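How to set up your monitor so your neck does not hurt

I work as a translator from home and in three years I had two times a stiff neck which did not go away for weeks. My doctor asked only one question, how high is my screen, and I could not answer. After that I measured everything. I write down my method, it needs a tape measure, some books and half an hour.
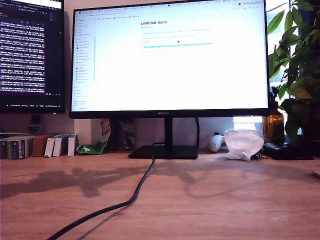
Kollham, March

Step 1. Begin with the chair, not with the screen. Sit with both feet flat on the floor and your back against the backrest. The elbows should be at the height of the desk top. If the chair must go so high that your feet hang, put a box under them. Do not touch the monitor before this is finished, or you will do it all again.

Step 2. Measure the distance. Sit as you normally sit and stretch one arm forward. The fingertips should almost touch the screen. For me it is some 82 cm from the eyes, because I have long arms and wear glasses for reading. If you cannot read the text from there, make the letters bigger in the browser (Ctrl and the plus key) and leave the monitor where it is.

Step 3. Set the height. Close your eyes, hold the head straight, then open them. You should look at the upper part of the screen, a little under the top edge. Most people have it too low. If your stand cannot be raised, use old books of the same size, and check that the base stands fully on them and does not rock.

Persons with progressive glasses should do the opposite and go lower, until they can read without lifting the chin.

Step 4. Tilt the screen a little backwards, so that the top is further from you than the bottom. Now look for reflections. The window should be on your side, left or right.

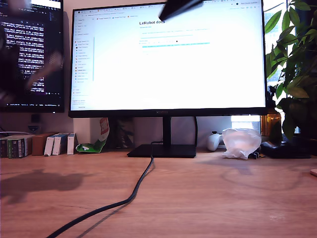 Monitor on its stand, with a web page open.

Step 5. Adjust the brightness. Open any page with a white background and hold a sheet of paper next to it. If the page looks like a lamp, it is too bright. If it looks grey, it is too dark. I do this again in the evening, when the room has another light.

Step 6. Work like this for one week before you change something. My colleague Valter Nyberg moved his monitor every day and in the end he did not know which position was good. A piece of tape on the desk, at the front of the base, helps to find the place again after cleaning.

If you still have pain after two weeks, please go to a doctor or a physiotherapist.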